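# Recording two-handed demos with the handheld grippers

Okay, so you've got the grippers charged and you want to add some episodes to the Rarnometti set. Welcome! I've done a lot of these by now (we're at 2489 episodes, and 253 of them are mine), so here's how I go about it.

**1. Clear your cables first.** Get into the harness, snug both shoulder straps, then pick up the grippers and stretch your arms all the way across the table. If a wire tugs, fix it now. I skipped this on my first day at Storkcombe and threw out a whole morning.

**2. Check the marker cubes.** Each gripper has one on top, and the tracking depends on it. Wipe the faces, push up your sleeves, and try not to roll your wrists so far that the patterns end up hidden.

**3. Set out the objects.** I put down a few things and change the layout every episode. Toss them down a bit! If everything lines up neatly every time, the model learns neat tables and then falls apart on a messy one.
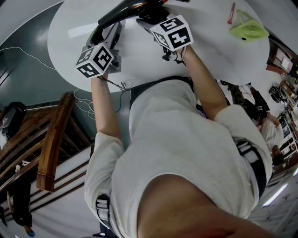 *Both grippers over the round table, with the green fan, the red marker and the black hair-dryer-shaped object.*

**4. Move like you mean it.** Go slower than you would with your bare hands, but don't freeze in midair while you think. Pauses get learned too. Close the jaws fully, lift, place, open, back off.

**5. Keep your fumbles (mostly).** If you drop something and pick it up again, great, leave it in. If you stop halfway, mark the episode as bad in Raju before you start the next one.

I do up to 24 episodes and then take a break, because my shoulders get lazy and it shows in the tracks. Upload to the Prustemholm folder before you unplug anything, and wait for both gripper logs to show up there.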